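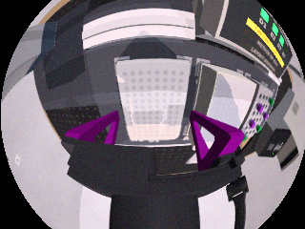

Purple triangular fingers on a dark grey gripper

Long table rocks on terrazzo floor, how do I level it without marking the floor?

Da-eun Ryu
Posted June 15, 2020 in Floors and Furniture

I bought a long second-hand dining table from a house clearance in Hasville. It is solid and heavy, with four square legs, and it took three of us to get it up the front steps. In the old house it stood on carpet. In my kitchen it stands on terrazzo and it rocks corner to corner. If you lean on one end the opposite leg lifts and then comes down with a knock.

I have tried folded card under the short leg. It works for a day or two and then squashes flat. I also tried one of those stick-on felt pads from a pack of 40 and the pad slid off sideways when my son pulled his chair in.

The floor was ground and sealed in January and cost more than the table did, so I do not want to drag anything across it or use anything that will stain it. I don't know if the problem is the floor or the legs. The floor looks flat to me. I would rather not take a saw to the legs if there is another way.

Also, is it true that rubber feet leave marks on sealed terrazzo? The man who did the sealing said something about it but I was on the phone at the time and didn't catch all of it.

Tharindu Pramanik
Member, Hasville area

Find out which one is out before you do anything. Lift the table (two people, one each end, no dragging) and turn it end for end, so each leg stands where the opposite one was. If the rock stays with the same pair of legs, it is the table. If it moves to the other pair, it is the floor. If it changes a bit but doesn't do either, you have some of both, and that is the usual result in an older house.

Check the joints as well. Turn the table on its side on a blanket and try each leg by hand. On a lot of second-hand tables the legs were taken off for moving and put back with the bolts only half tight. I have had a table that rocked badly and all it needed was a spanner. Tighten them a little at a time, going round all four, and leave the last half turn until the table is back on its feet.

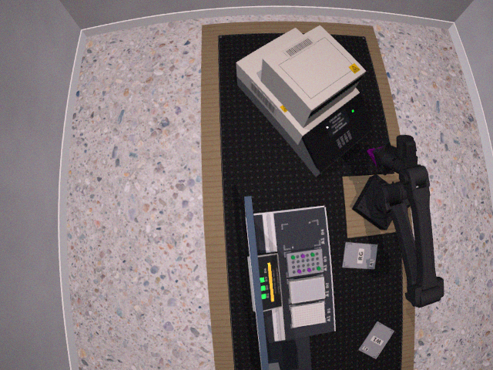 Table with a black perforated mat, on a speckled floor

If it still rocks after that, fit screw-in adjustable feet. You drill a hole up into the bottom of each leg, tap in a threaded insert, and the foot winds in and out. With square legs, draw both diagonals to find the middle. Use a sharp bit, go slowly, and wrap tape round the bit so you know when to stop. Put one in all four legs, even if only one is short, or you will have one leg that looks different from the rest.

To set them, wind all four right in, stand the table where it is going to live, and then wind out only the foot that is off the ground until it just takes the weight. Put a spirit level on the top afterwards, along and across. Lock the nuts last.

On your other point, yes, some rubber can mark a sealed floor. It is the plasticiser coming out of the rubber and it goes a yellowy brown. You can't wash it off, it is in the sealer. Use feet with a hard nylon base, or put felt on the bottom of them. Check the felt every so often for grit. Grit stuck in felt will scratch worse than no felt at all.

Weight matters too. Mine came with a slip saying 500 kg for the set, and no dining table gets near that, but the very cheap plastic ones do crack if you drop the table on them.

Kacper Pawlak

just use a plastic wedge from a window fitting shop, they cost pennies and you can trim them with a knife. been under my table for years. dont bother with card 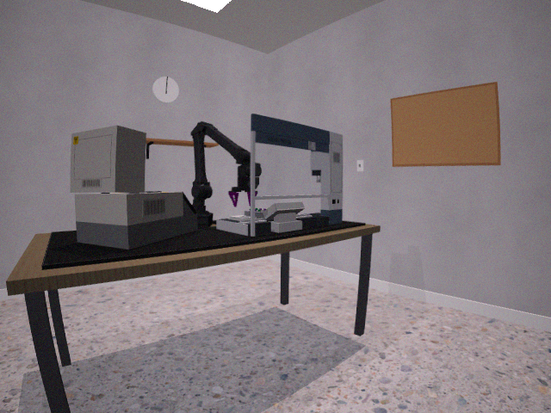 Ji-hoon Woo

Mostly agree with Tharindu. Two things to add.

Don't drill until you have looked at the end grain. If there is a split running up the leg, an insert will open it further. Run some thin wood glue into the split, clamp it overnight, then drill.

The second thing is the top. A long table that has been stored leaning against a wall can twist, and the twist pulls the legs out of line. Look along it from one end with your eye level with the edge. If the far edge isn't parallel with the near one, the adjustable feet will stop the rocking but the top will still be slightly out. For eating off, I would live with it.

For cleaning off the glue left by your felt pad, warm water with a drop of washing-up liquid and a plastic scraper. Keep vinegar and lemon cleaners away from terrazzo, they will etch the marble chips if they get through the sealer.

Da-eun Ryu

Thank you all. Turned it round this evening and the rock stayed with the same legs, so it is the table. Two of the bolts were loose. It's better now but not right, so I am going to order the nylon feet.

963 views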